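Tulips, tiles and one very big pot

Tue 25 February

Hello again from the Trevitard kitchen table! I promised a bunch of you a gallery page after I went on and on about stockpots in December, so I've finally sat down with a coffee and put it together. It's short. I had grand plans for a giant one and then I looked at how many pictures I'd have to write lines for, and, well, you're getting a small one.

For anybody new, I write about kitchen stuff that sticks around. Pots mostly, lids, knobs, handles, the bits you touch every day and never think about until one falls off into the soup. I'm not a professional at any of it. I cook for a lot of people a few times a year (the Stuterthorpe winter supper is the big one, 50 bowls if the weather's bad and everybody wants something hot) and the rest of the time I'm boiling pasta for two in a pot that could bathe a beagle.

So this page is about tall stainless pots and the lids that go with them. I got a lot of mail after the December post, and most of it was about lids. Do you need the lid that came with it? Can you get one separately? Why does mine rattle? Kumiko Fujimoto wrote me a lovely long letter about the one her mother used for noodles, which went through three different lids (the last one came off a roasting pan and didn't fit at all, but it stayed in service for years). Thank you, Kumiko, I read it twice.

A few things I look at these days when I'm shopping for one, secondhand or new.

Handles first. I like a loop that's riveted on, with enough room for a folded towel and my whole hand. Those skinny little ones that only take two fingers are fine on a saucepan and a menace on anything tall.

Then the knob. I used to ignore knobs completely! Now I pick up the lid in the store and hold it out at arm's length like I'm presenting it to a king. If it wobbles, back it goes. Rivets on the inside are a bit of a pain to scrub, but I'll take them over a screw that needs tightening every other Sunday. I've lost one of those screws down a sink drain and I'm still sore about it.

Height is the other one. Measure from your burner to your range hood before you buy. Sadao Aoki bought a beautiful tall pot from the Ebihara outlet and then couldn't get a ladle in or out of it without taking the filter off the hood. He uses it for umbrellas now, and I have to say it looks great by the door.

And put something under the thing when it's off the stove. A bare counter and a heavy steel base make a horrible noise together. I'm very fond of a printed mat, the sillier the flowers the better, and pink is my favorite of the lot because steel looks so bright against it.

Okay, pictures!

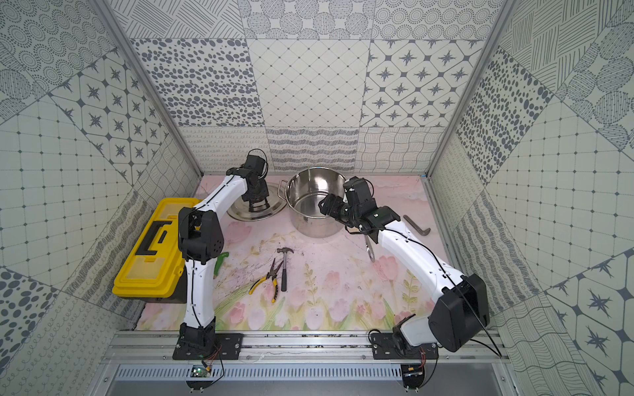

The tall pot on the tulip mat, with its lid lying flat beside it and some hand tools out in the middle. I love the patterned tile behind all of this, and the yellow toolbox is a very cheerful yellow.

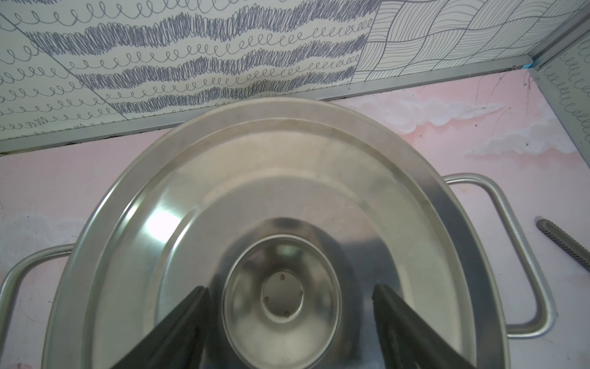 Lid on, and a good close look at the knob. It's hollow, like a little metal cup, with four small rivets around the bottom of it.

I've had a couple of people ask what a decent big pot costs. The last one I priced new was 290 at the restaurant supply place out in Bristirberg, which made me put it down very gently and walk away. Secondhand is the way to go if you can stand the hunting. Church sales are good, and so are places that are closing their kitchens. Bring a flashlight and look right down inside, and run your fingertips around the rim for dents, as a dented rim means the lid will never sit right again. Scratches don't bother me a bit. Neither do those rainbow stains on the bottom, which usually come off with a splash of vinegar and a soft cloth.

Somebody also wanted to know how long mine takes to come to a boil when it's full. Too long! I put the water on, go do the onions, do the carrots, phone my sister, and it's still thinking about it. Keep the lid on, and start with hot water from the kettle if you're in a rush.

Next time I want to get into ladles, and I've got 8 of them in the drawer waiting for their turn. If you have a favorite, or a lid story as good as Kumiko's, send it over and tell me if it's okay to put your name on it.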